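Vekia hand-held gripper comparison

The Vekia comparison is a trial of hand-held grippers led by Yichen Wei and Zeyu Cai at Storkora. 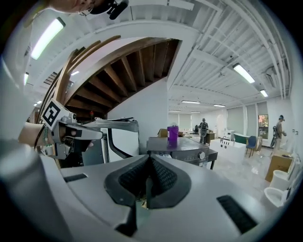
Grip pads were the first variable. Each pad type was given 200 grasps. The V-shaped pad, dark gray with black textured inner faces, was scored separately from flat pads.

Pose tracking was compared next, using paired grippers with cube markers.
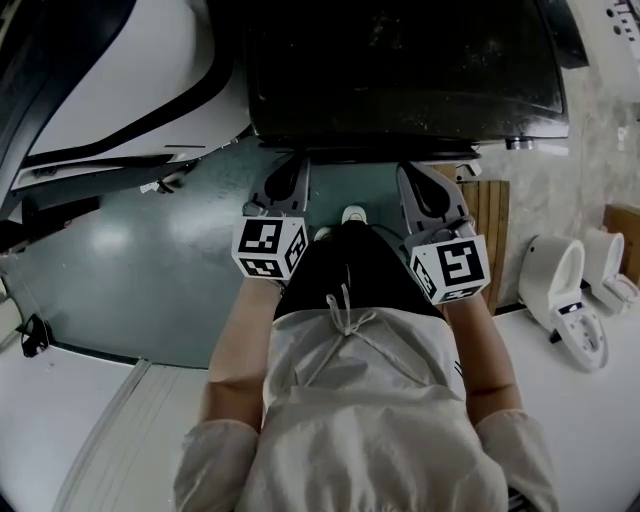
Page last changed in February
Both hands carry a marker cube below the gray finger assembly. Runs with a hidden cube are repeated, up to 10 times.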